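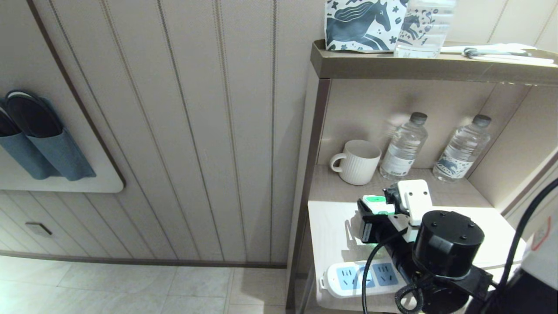 奥德内斯（Odness），2025年2月14日

Kukgate住宅区2号楼集中新风系统改造
技术协调会会议纪要

文件编号：KG-2614
会议地点：Kukgate物业办公楼会议室
参会单位：建设方、设计单位、施工单位、监理单位、物业公司设备部、设备供应商Schwaiger
记录：监理单位

一、会议议题

1. 上次会议遗留事项的核对
2. 屋面机组及主风管施工图确认
3. 户内支管与末端安装
4. 噪声、冷凝水与保温
5. 控制系统接口
6. 过滤器更换周期及备件
7. 进度、入户安排及资料移交

二、上次会议遗留事项

屋面机组基础的结构复核已由设计单位完成，结论为原有女儿墙内侧梁可以承受机组运行荷载，基础采用型钢支架加弹簧减振器，不另浇混凝土墩。复核计算书已提交监理单位存档，该事项关闭。

竖井内废弃排烟管的归属问题尚未明确。物业公司设备部查阅竣工图后认为该管段属于早期厨房共用排烟道的一部分，现已停用，但图纸上未注明封堵位置。会议同意由施工单位在顶层和底层各开一处检查口，内窥后出具书面记录，再决定拆除或保留。在结论作出之前，竖井内主风管按避让废弃管段的方案排布，不得占用该管段空间。该事项保持开放。

防火阀的检验报告已补齐。监理单位指出其中一份报告的型号后缀与到货铭牌不一致，供应商须出具型号对照说明。说明未到之前，该批防火阀单独存放，不得安装。

三、屋面机组及主风管

设计单位介绍了修改后的屋面平面。机组选用Schwaiger提供的Utetti系列热回收机组，送风与排风段左右并列，检修面朝向屋面通道一侧。与上一版图纸相比，新风口由北侧改到东侧，目的是拉开与卫生间排气帽的水平距离。监理单位要求在图上标出两者的实际间距及主导风向，设计单位同意在下一版中补充。

竖井主风管采用镀锌钢板矩形风管，全部在工厂预制后分段吊装，总长410米。施工单位提出，竖井净空在中间楼层有收窄，法兰连接操作困难，建议该部分改用插接式连接并加密封胶带。设计单位原则上接受，附加条件如下：

（1）插接段须与相邻法兰段一起做漏风量测试，不得单独豁免；
（2）插接方向应顺气流，送风与回风分别标识；
（3）支架间距按收窄段较小值执行，支架不得借用给水立管的固定件；
（4）密封材料的燃烧性能报告须在进场前报审。

关于风管清扫口的位置，物业公司设备部要求每层公共走道一侧均可开启。设计单位认为逐层设置会增加漏风点，建议隔层设置。讨论后采用折中做法：走道吊顶可拆卸的楼层设清扫口，吊顶为整体石膏板的楼层不设，以免日后清扫时破坏饰面。设计单位据此调整立管系统图。

四、户内支管与末端

户内送风支管沿走道吊顶边缘敷设，进入各房间后由侧墙上部出风。回风集中在玄关上方。由于各户装修年代和做法差异较大，设计单位不再提供统一的开孔定位尺寸，改为给出允许范围，由施工单位入户测量后逐户填写定位单，住户签字后开孔。

会议对入户施工作如下规定：

（1）检修口优先设在吊顶上。玄关墙面为竖向凹槽饰面板的，不在板面上开口；
（2）固定在墙面上的住户自有物品由住户自行取下和复位，施工单位不代为拆装；
（3）既有柜体顶部与吊顶之间留有空隙的，可利用该空隙走管，但支吊点须生根于结构楼板，不得以柜体作支撑；
（4）靠近地面的既有面板和线盒保持原位，开孔前用探测仪核对墙内线管走向；
（5）钻孔采用湿法或带吸尘装置的设备，走道与室内地砖满铺保护垫。

施工单位询问，住户拒绝在客厅设送风口时如何处理。设计单位答复，可将该户客厅风量并入主卧，但需重新核算主卧出风口风速，超过设计限值的应更换大一号风口。凡改动风量分配的户，均应在调试记录中单列。

五、噪声、冷凝水与保温

供应商提交了Utetti机组的声功率级数据。设计单位据此估算顶层卧室的低频段噪声余量偏小，要求在机组出口增加一节片式消声器，并将软接头移到消声器之前。供应商确认机外静压余量可以覆盖新增阻力，书面数据随修改后的选型单一并提交。

冷凝水排放方面，热回收芯体在冬季运行时会产生冷凝水，原图直接排至屋面雨水沟。物业公司设备部反映雨水沟在冬季结冰，往年曾发生溢流。会议决定冷凝水改接至竖井内的废水立管，设水封，水封深度按机组最大负压核算。屋面外露段设电伴热，伴热电源与机组电源分开，并接入屋面配电箱的备用回路。

保温材料统一采用闭孔橡塑。施工单位提交的样品经外观检查未见异常，厚度抽测记录附后。监理单位提醒，穿楼板处保温不得中断，套管尺寸应按保温后的外径确定。现有部分预留套管按裸管外径预留，须扩孔，扩孔位置须避开楼板受力钢筋，并由设计单位逐点确认。

六、控制系统接口

机组自带控制器，对外提供标准总线接口。物业公司设备部希望将运行状态、故障报警和过滤器压差接入现有监控平台，启停命令暂不接入。供应商应提供点表，点表须注明数据类型、读写属性、刷新周期和断线后的保持值。

会议讨论了火灾联动信号。设计单位明确：消防信号以硬接线方式直接切断机组控制回路，不经过总线；防火阀动作信号反馈至消防主机，同时送机组控制器用于停机锁定；复位须在现场手动完成。监理单位要求在调试方案中把联动测试与通风性能测试分开编写，由不同签字栏确认。

夜间低风量模式的切换时间由物业公司设备部在平台上设定。供应商建议低风量模式下仍保持各户最小换气量，具体数值以设计单位核算结果为准，写入控制器后加密码保护。

七、过滤器与备件

供应商建议细效过滤段累计运行4000小时后更换，初效段可清洗重复使用。物业公司设备部认为单纯按时长更换不能反映春季花粉和周边道路施工的影响，要求同时设置压差报警，两个条件任一达到即更换。供应商同意，报警值在调试阶段根据初始阻力确定。

备件清单中缺少旁通风阀执行器和控制器主板，供应商应补列，并注明供货期。皮带、轴承类条目与所选直驱风机不符，应予删除。过滤器的备存地点由物业公司设备部落实，要求干燥、避光，外包装在使用前不得拆封。

八、进度、入户安排及资料移交

施工单位提交的进度计划以6月完成系统调试为节点。监理单位认为计划未包含漏风量测试不合格后的返工时间，也未考虑屋面吊装受大风影响的情况，要求修改后重新报审。建设方要求调试节点不变，返工余量从户内施工阶段的搭接中解决。

入户施工按单元自上而下进行，同一立管服务的各户安排在连续工作日内完成。无法按期入户的，先行封堵支管接口并挂牌，后补施工的开孔和调试另行登记。物业公司负责张贴通知和协调电梯使用，施工单位负责每日清运，垃圾不得在走道过夜堆放。

移交资料除竣工图外，还应包括：逐户定位单、隐蔽工程影像记录、漏风量测试记录、各户风量平衡表、控制点表最终版、消防联动测试记录、设备操作与维护手册。手册须有中文版，接线图中的端子编号应与现场标签一致。

九、待办事项

（1）竖井废弃管段内窥及书面记录。责任单位：施工单位。期限：下次会议前。
（2）防火阀型号对照说明。责任单位：Schwaiger。期限：安装前。
（3）屋面平面补充间距和风向标注，立管系统图调整清扫口。责任单位：设计单位。期限：下一版图纸。
（4）消声器选型及静压余量书面数据。责任单位：Schwaiger，设计单位复核。期限：下次会议前。
（5）冷凝水改接及伴热回路图。责任单位：设计单位。期限：下一版图纸。
（6）总线点表。责任单位：Schwaiger。期限：设备发货前。
（7）备件清单修订。责任单位：Schwaiger。期限：设备发货前。
（8）进度计划修改后重新报审。责任单位：施工单位。期限：下次会议前。

十、其他

施工单位提出屋面临时用电容量不足，吊装当日需与物业公司协调停用屋面景观照明。物业公司设备部同意，施工单位应提前提交用电申请，注明设备功率和使用时段。

各单位对本纪要如有异议，应在收到后以书面形式提交监理单位，逾期视为确认。下次会议时间由监理单位另行通知。

首页 项目概况 会议纪要 图纸目录 住户通知 下载

联系我们：Kukgate物业办公楼设备部 | © 2025 Kukgate住宅区 版权所有 | 返回顶部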